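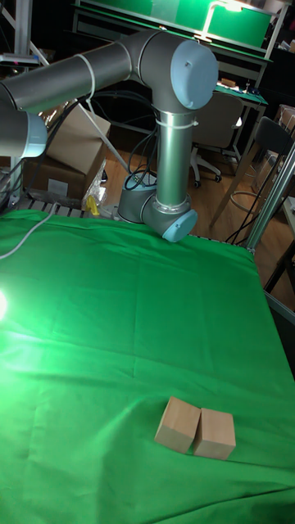 Mirjam Kuster

Drawing from Objects, evening course
Handout for session 3: Two blocks on a cloth
31 October 2019

What to bring
Pencils HB and 2B, a soft eraser, a sheet of gray paper if you have it. The paper from Kocabaş is fine for this session, the thin one from the pad is not. We draw for 80 minutes with one short pause. Please sharpen before you come.

The subject
In the last session we had a bottle and a bowl, and many of you told me that the round forms were difficult. A cube seems easier. It has straight edges, and we all know how it looks. This knowledge is the trouble. When I collected the sheets in April from the earlier group, most of the cubes had a square front and two slanting sides added to it, and very few people had looked at the block again after the first line was drawn.

So we begin with the pair and leave the single cube for later. When two blocks touch, look first at the place where they touch. Is it a whole face, or only an edge? If one block is tilted a little and leans against the other, there is a narrow wedge between them, and this wedge has a shape which you can draw as if it was a thing itself. Draw it early. If the wedge is right, the two blocks will sit correctly almost without effort.

Then compare the heights of the corners. Hold the pencil level at arm's length, close one eye, and bring it to the nearest lower corner of one block. Where is the same corner of the other block, higher or lower? Mark it with a dot. Make all dots before you make any line.

The cloth
A cloth is not a background. It is the ground on which the blocks stand, and it carries their shadows. Waltraud Brunner, with whom I learned, let us draw the cloth for a whole evening before she put anything on it. We do not have so much time, but give it at least a third of yours.

Choose the long folds first. A fold has a top, a lighted side and a dark side, and at its end it becomes flat again. Beginners often draw it as one hard line, like a crack. Use the side of the pencil. Where the cloth goes over the edge of the table, the direction changes, and I want to see this change on your paper. 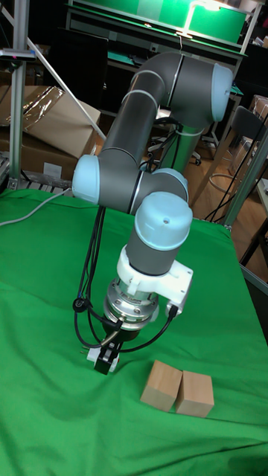 Fig. 1. Two light wooden blocks on green cloth, with soft shadows.

Color and tone
We work without color, but the green of the cloth must be translated to a gray. Pale wood against bright green: squint until you see less detail, and decide which of the two is lighter. Write the answer on the margin. Later compare it with your drawing, and correct the drawing if they disagree.

If strong light falls on one part of the cloth, leave the paper open there and draw only what surrounds it. Do not outline the bright place.

A soft shadow is darkest close to the block and becomes weaker with the distance. Its border should be difficult to find. Please do not rub it with the finger.

Exercises
a) The two blocks, only dots and edges. Small, nearly 8 cm wide. No shading.
b) The same pair with cloth and shadows, on the full sheet.
c) At home: two boxes from your kitchen, on a towel, with one lamp from the side. Change the angle between the boxes and draw them again on the same sheet.

Put your name on the back, in pencil. Bring exercise c also when it is unfinished.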